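I grew up in a town that was counted as part of one region when I was a kid and part of another by the time I left. Nothing moved. A provincial office redrew a planning boundary, the letterhead changed at the health unit, and we were told our economy was now tied to Cenley, an hour and a half down the highway, instead of to the mill towns along the river. I've been thinking about that again because of a report I read in April, which ranks what it calls functional regions by how fast they're growing.

The report puts my old town in a slow growth region. The next town over, which shares our high school, our arena and our only decent grocery store, is in a moderate growth one. The line between them follows a concession road with a gravel pit on one side and a hayfield on the other.

I don't think the authors did anything wrong, exactly. They used commuting data. If enough people in a place drive to the same centre for work, that place gets attached to the centre. It's a reasonable rule and it has been used for a long time. My trouble is with what happens after the map is drawn, when people start to treat the colours as facts about the ground.

Magnus Morrison and I argued about this over email for most of a month. He worked in regional planning before he retired and he has more patience for these maps than I do. His view is that you have to draw the line somewhere, and that commuting is the least bad way to do it. People vote with their cars, he said. He also pointed out that the old boundaries were mostly surveyors' lines from before there was a railway, so I shouldn't get sentimental about them.
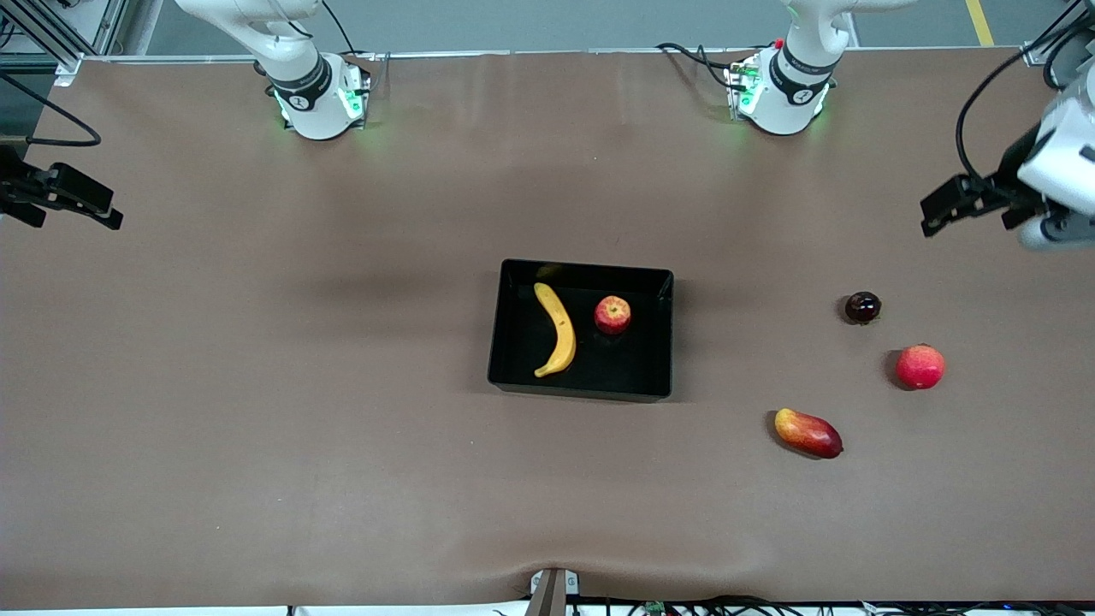
Fair enough. But commuting only measures one kind of tie. When I was in my twenties I worked in the office of a wholesaler that sold work gloves, rope, filters and so on to small shops. We had customers spread over a long, thin strip of country that followed the river and then the old rail bed. Almost none of those people commuted to each other's towns. They bought from the same wholesaler, sent their kids to the same two colleges, used the same hospital for anything serious and married each other at a fairly high rate. On a commuting map that strip is five or six separate pieces. On the ground it was one place with a common set of habits and a common set of complaints.

Analyn Calimlim, who took over my old desk, tells me the strip is still there in the order book. It has stretched a bit to the east and lost a few towns at the top end. The customers in Prurkska have dropped off almost completely, and the ones that are left get their stock from the south. She figures that had more to do with a bridge than with the economy. The bridge went down to one lane for two years, drivers found another way, and they didn't come back when it reopened.

I like that example. If you look only at the before and after figures for Prurkska, you'd say it was pulled into the orbit of a bigger centre. You might write a paragraph about the gravity of cities. Ask the drivers and they'll tell you about sitting at a temporary traffic light for 44 minutes with a load of frozen fish.

The other thing that bothers me is the size of the pieces. The report lumps together places of a few hundred people with places of many thousands and gives them all one growth number. One region grew because a single suburb on its edge added a lot of houses. The rest of it, 76 municipalities if you read the appendix, mostly stood still or shrank. So you get a healthy colour over a large area where very little is happening. It works the other way too. The slow growth region that includes my town has a couple of spots doing quite well, and you'd never know they were there.

Magnus says that's an argument for smaller regions. I think it's an argument for two maps, one for where people work and one for everything else — schooling, hospitals, where you go for a winter coat. Lay one over the other and the places where they don't match would be the interesting ones. I doubt anybody will pay for the second map. The data is a mess and half of it belongs to private companies.

I did try a very small version of it myself. I asked people in an old workmates' group where they went for four things: a dentist, a hardware store, a funeral and a hockey game. Funerals turned out to be the most stubborn. People will drive past three perfectly good funeral homes to get to the one their grandparents used. Hardware stores follow price and parking. Dentists follow whoever is taking new patients, so that column was close to useless. Hockey lined up with the old river strip almost perfectly, and has for as long as anyone in the group can remember.

It was a small group and most of us are over 50, so I wouldn't build a policy on it.
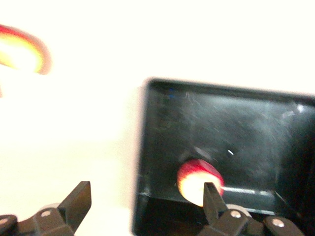 Cenley, May

A short addition, as I was down here for other reasons and spent a morning at the library with the older reports. They go back further than I'd thought. The earliest one on the shelf doesn't use regions at all. It lists towns along each rail line in the order the train reached them, with the population and the main employers beside each name. You can run your finger down the page and see my river strip, top to bottom, without a boundary drawn anywhere.

My town is in there with up to 1,000 people, depending on the season. The note beside it says the figure includes men in the camps. The next edition drops the camps and the population falls by nearly half, with no comment. A reader who had only the two totals would think something terrible had happened.

I copied out both pages by hand and have mailed them to Magnus. He hasn't answered yet.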